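Flowers That Never Wilt

Artificial flowers are copies of real plants. People have made them for a very long time from paper, silk, wax and, in our own day, plastic. They need no water and no sunlight, and they can be used again from one year to the next.

The Miselthorpe Museum for Children keeps some 200 artificial stems in its craft room. Borghild Sjöberg, who looks after the collection, asks visitors to study a real flower before they touch a copy. A real rose has many petals wrapped around one another. A hydrangea is different — its round head is made up of many small flowers growing close together.

To begin an arrangement, lay the stems flat on a table so that each one can be seen. Choose the largest blooms first, then add the leaves.

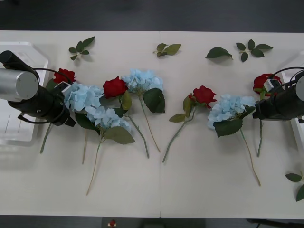 Red roses, light-blue hydrangeas and loose green leaves on a white table. All are artificial.

Children under seven should ask an adult to bend or shorten the stems.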